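This site uses cookies to remember your login and count page visits. Accept / Manage preferences

Workshop notebook — Helley build
Agnese Paulauskas, Tuesday

In by quarter to eight, which I'm rather proud of, and straight onto the Helley boards before the phones started. We have 37 of the controller boards back from conformal coat and I wanted to know why the top corner keeps coming up thin under the UV lamp. Same corner every time, the one by the big electrolytic, so I had a fair idea before I took the first one out of its bag.

It's a shadow. The spray head comes in from the connector side, the capacitor gets in the way, and the little resistors tucked in behind it hardly get a look-in. I turned one scrap board through ninety degrees and ran it again on the same program and the corner glowed up beautifully (and the opposite edge went thin instead, so that's not the answer, but at least I know what I'm arguing with). What I'd like is a second short pass at an angle just for that corner. It will put a few seconds on each board and I really don't mind.

Masking was the other misery. The peelable stuff we've been using on the edge connector is leaving a faint rubbery line where it meets the board, and you only see it with the loupe. I tried leaving it to cure longer before coating — overnight instead of over lunch — and the line was still there. Then I tried the moulded boots from Juhász, the sample bag that's been in my drawer since the spring, and they came off clean as anything! Bit of a fight to get them on, mind you. My thumbs are not speaking to me. If we go that way we'll want a proper pusher tool, and I'd like somebody with smaller hands than mine to have a go before we buy 200 of them.

Had a long think over tea about whether to mask at all on the test points. We mask them now, then test, then go back with a brush and touch them in, and the touch-in is where half the bubbles come from. If test happened before coat we could skip the lot. The trouble is that the customer's drawing says final electrical test after coat, and I'm not about to start a fight with a drawing on a Tuesday. I've put a question in to them anyway, politely, with the two bubble photos attached. 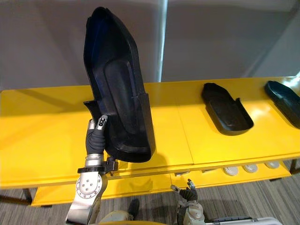
Back to the reflow profile after that. The Hekon oven has been drifting at the far end, zone seven mainly, and I've been putting off a proper look at it. Put the thermocouple board through three times with the belt at its normal speed. First run fine, second run fine, third run the peak came in low and stayed low. So either the zone is tired or the thermocouple has lifted at the corner again, and having peeled back the tape I'd say the joint looks sound to me. I've re-taped it regardless and will run it cold first thing tomorrow, before anyone has had a chance to put product through.

Oven counter says 1,595 hours since the last full service. I'd have guessed a good bit less. Writing it here so I can't pretend I didn't see it — the fan bearings want doing when it's stripped down, and could whoever does it please clean the flux trap while the lid's up, it was disgusting last time and I was the one who found out.

Jukska connectors: the new reel is in and the pins measure fine, but the tape pockets are a touch deeper than the old ones and the pick-up nozzle is missing the odd part. I dropped the pick height a hair and the misses stopped for the rest of the reel I had loaded. Saved it as a separate feeder setting, NOT over the old one, as we've still got part reels of the old packaging on the shelf and they'll get squashed if you run them with the new number. I've stuck a yellow dot on the new ones. Please don't take the dots off, whoever tidies.

Two boards to rework from this morning. One has a lifted pad under the crystal, which I think was me being heavy-handed with the hot air, sorry. The other has no clock at all and I haven't got to the bottom of it. It's in the blue tray with a note on.

For tomorrow: cold run on the oven, write up the angled pass and get it onto the scrap boards, chase the drawing question if they've not come back by lunch. Also order more UV inspection gloves, medium, we are down to larges and I keep dropping things. And the November calibration list needs my signature, it's been under the stapler all week.

Last updated: Tuesday, 5.40 pm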